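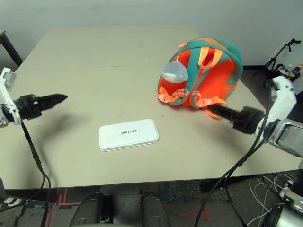

Two-arm bench at Likero, orange kids' pack on the table. Right gripper near the strap end, left one empty.

Visit notes, Likero open day, November 22, 2020. Written up on the train so excuse the spelling.

Went with one question from Umesh Grewal: what does a two-arm setup cost us once everything is counted, and do we put it in the March budget or wait. Short answer, wait on the second one. Longer answer follows.

Sunday crowd, mostly small packers and a couple of schools. Signed in as visitor 203. Tea was fine. Parking not.

Bag handling was the bench I came for. Closest thing to our returns line. Straps, buckles, a little pouch on a cord, all the soft dangly stuff our people curse at. Left gripper is a black two-finger one with serrated edges. Asked about replacement fingers, they're treated as a consumable and not in the quote. Put a line in for them.

Cables. Lots of them, off both arms, over the front of the table and down. We'd want trunking or at least a proper run under the bench, and that is our cost, not the supplier's. Same for floor marking. They use red tape on carpet, lines and a corner, cheap and easy to copy. Our floor is painted concrete so need to check what sticks.

Table is nothing special. Plain beige top, scuffed, join across the back. Good news for us, we have benches like that already. Do not let anyone sell us a "robot table".

Talked to the Jekard rep after lunch. Service plan is 1300 dollars a month per station, seven month minimum. Travel extra. Bisht do it cheaper but parts come by sea and he went a bit vague on how long. Ovia only lease, no purchase, and they want the training days paid up front. Got brochures from all three, will scan tommorow.

Things I'd budget before any arm:
- power and a network point at the bench
- spare fingers
- cable run
- paid hours for 2 staff to learn it properly
- somewhere for the bags to go afterwards, our racking is full

Didn't get a straight figure on bags per hour. Asked twice. Told it depends on the bag, fair enough, but Umesh will want a number so I've asked for a trial with our own stock, the grey satchels and the ones with the awful clips. They'll email dates.

Still to chase: insurance, and wether the lease counts as capital or running costs.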